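Bag liner task: policy stalls when the second bag is in view

Carnano user forum > Software > Perception and planning

tobler_k
24 Oct 2024

We have a two-arm setup running the Carnano stack and I'm trying to get a trash can relining policy to behave. The task is to take a bag, open it, pull it over the rim of the can and fold the edge down. Grasp and transport are fine. The trouble starts once the bag is between the grippers.

Symptoms: the arms reach the rim, one side gets seated, then the policy holds both grippers still until the watchdog stops it at 15 seconds. No controller fault, no joint limit warning. The commanded velocities just go close to zero. If I nudge the bag by hand it picks up again and usually goes on to the next step.

Setup: Nekel segmentation model, head camera only, action chunks sent to the default impedance controller. Trained on 300 teleoperated episodes, all on one can.

Has anybody seen this with thin plastic?

plumbline
First thing I'd look at is the segmentation. Black film on a black surface is about as bad as it gets for Nekel. Log the mask alongside the actions and see if it breaks up when the arms stop. In my logs the mask splits into three or four blobs and the planner picks a new target blob on every cycle. The average of that is no motion.

hx_dunmore
I don't think it's the mask. A flickering target gives you jitter, and he says the velocities go to near zero and stay there. I had the same stall in May with a pillowcase task. The cause was in the data. Our operators paused at the rim to look at what they were doing, and the policy learned the pause. Go through your episodes and check for idle stretches at that step.

plumbline
Jitter depends on your chunk blending. With the default blending two opposing targets cancel out. I have plots of it.

hx_dunmore
Then lowering the blend weight should bring the jitter back, and he can test that in ten minutes. Idle frames are still the more common cause.

tobler_k
Tried both.

Blend weight turned down: stall is still there, slightly more shake in the left wrist. So a bit of what plumbline describes, but it isn't the main thing.

Idle frames: there are a lot. I wrote a script that flags any stretch where both arms are under the velocity threshold for more than a second. It flagged 76 episodes, nearly all at the rim. I trimmed those stretches and retrained overnight. Better, but it still stalls in some runs and I can't see what separates the bad ones from the good ones.

oldgantry
What else is in the camera view? With a head camera and no crop the policy gets everything behind the can as well. Can you post some images from the runs?

tobler_k
No crop, full image resized. Three from the head camera, all at the rim step:
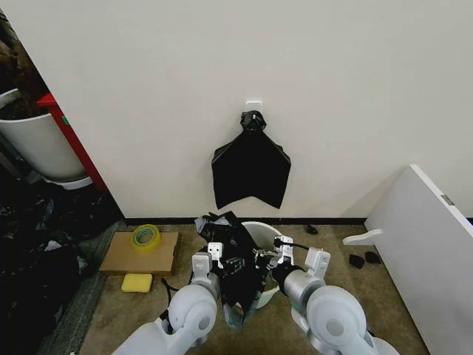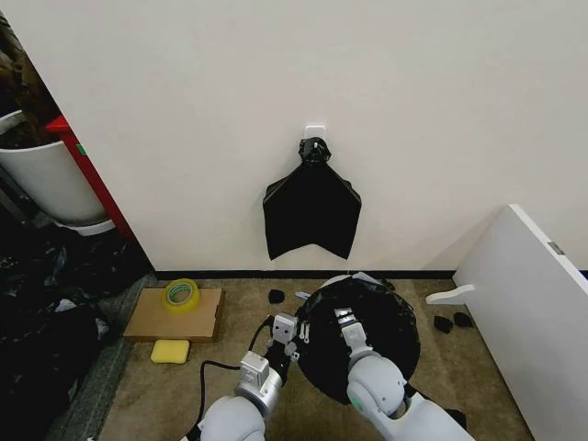
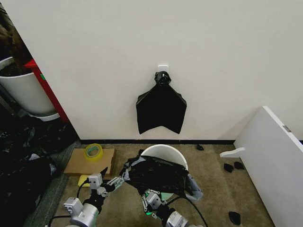
The mask comes back as one class for all black film, and I had only been checking its total area, so I never looked at where the pixels were. I reran the logs with connected components turned on. In the stalled runs the largest component is often the bag hanging from the hook on the wall, right behind the can. It isn't part of the task. It's flat and it doesn't move, so Nekel gives it a clean outline and a high score, while the one on the can gets a ragged mask with holes in it. The planner then takes the centroid of the wrong bag and the reach check rejects the target. The fallback for a rejected target is to hold position. That matches the near-zero velocities, and it explains why moving the bag by hand gets it going again.

oldgantry
There you go. The heap on the floor at the left is the same material too, so I'd expect it to win the component sort now and then.

tobler_k
It does, less often. Mostly when the left gripper covers part of the can.

plumbline
So it was the mask.

hx_dunmore
It was target selection. The mask found black plastic and there was black plastic there.

plumbline
Fine. Still upstream of the policy.

oldgantry
Take the hanging bag down and rerun before you change any code. If the stall goes away you have your answer.

tobler_k
I'd rather leave it up. If this only works against a bare wall it's no use to me. I'll do one set with it down as a check, then put it back.

For the fix I'm thinking of seeding the mask from the gripper positions. Project both fingertips into the image and keep only the component that touches at least one of them. Maillard has a helper for the projection and I already have the hand-eye calibration.

hx_dunmore
That works until the fingertip projection lands on the wrong bag. With the hanging one straight behind the can, a few pixels of calibration error will do it. Use depth to separate them if you have it.

oldgantry
Depth on shiny black film is mostly holes. I would carry the component ID forward from the grasp, where you know which bag you have, and only reseed when the overlap drops. Hakotlow's tracker does this and it's small enough to copy out – the part you want is one file.

hx_dunmore
Tracking through that much folding will drop the ID constantly.

oldgantry
It drops it, then it reseeds from the fingertips. Use both.

tobler_k
OK, first pass with both in. Track from the grasp, reseed from the fingertips, and I changed the fallback so a rejected target raises a flag in the log and doesn't hold silently. That last part should have been there from the start.

6 runs so far with the hanging bag still up, no stall at the rim in any of them. One failed for another reason, the right gripper let go of the edge early. I'm going to do a longer set before I call it fixed.

plumbline
Can you post the script for the idle frames? I'd like to run it on my own data.

tobler_k
Will do, it needs the paths cleaned up first.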